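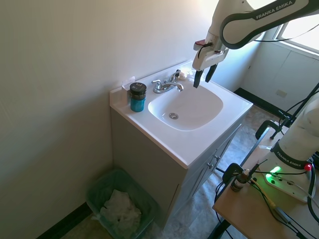
Bathroom sink with two-handle faucet.

Gornville Water Service: Frequently Asked Questions
Last revised Saturday, March 3, 2018

Who is responsible for the service line?

The utility owns and maintains the pipe from the main to the curb stop at the property line. The owner is responsible for everything on the building side of the curb stop, except the meter. Where the curb stop sits inside the property line, ownership still changes at the line itself.

How do I read my meter?

Lift the cover and read the black digits from left to right. The register is in cubic metres. Red digits are fractions and are not used for billing. Meters installed under the Vuvine replacement program have an electronic display that goes dark when not in use. Shine a flashlight on the display to wake it.

My bill says "estimated". Why?

The meter did not report during the billing period. An estimate is calculated from your previous use at the same time of year, and any difference is corrected on the next bill with an actual reading. To replace an estimate sooner, phone in a reading at 311.
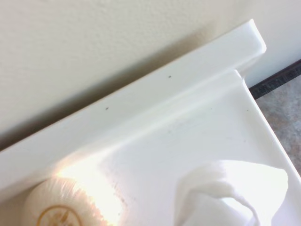 Why is my water cloudy?

Cloudiness that clears from the bottom of the glass upward is dissolved air. It is harmless and most common in winter. Cloudiness that settles downward is sediment and should be reported.

Brown or yellow water usually follows hydrant flushing or a main repair. Run the cold tap closest to the meter for 20 minutes. Do not run hot water during this time, as sediment can be drawn into the tank.

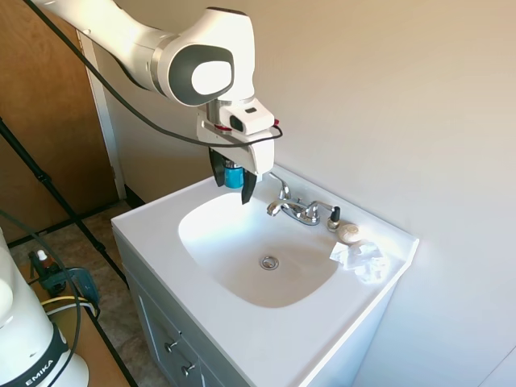
If the water is still discoloured after that, wait an hour and repeat once. Hold off on laundry until it runs clear - iron will stain light fabrics, and chlorine bleach sets the stain.

What pressure should I expect?

Static pressure at the curb stop is normally close to 400 kPa in the lower zone. Properties above Eberhard Road are served by the booster station and may see a short drop when the pumps change over. Low pressure at one fixture only is nearly always a blocked aerator or a partly closed shutoff.

Unscrew the aerator, rinse the screen and soak it in white vinegar overnight if scale is present.

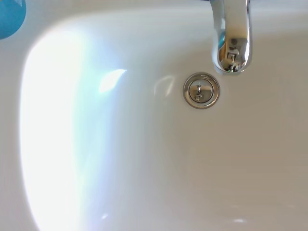
Refit it hand-tight. If flow is still poor with the aerator off, check the supply valves before calling a plumber. Low pressure throughout the building, hot and cold, should be reported to the utility.

When are mains flushed?

Flushing runs in August, overnight, by zone. Signs are posted on affected streets before work starts. The Gonanis subdivision is flushed last.

Can I have my meter tested?

Yes. Apply in writing to Edeltraud Zürcher, Metering. The test fee is refunded if the meter is found to over-register. Allow eight weeks for results. A replacement meter is fitted in the meantime.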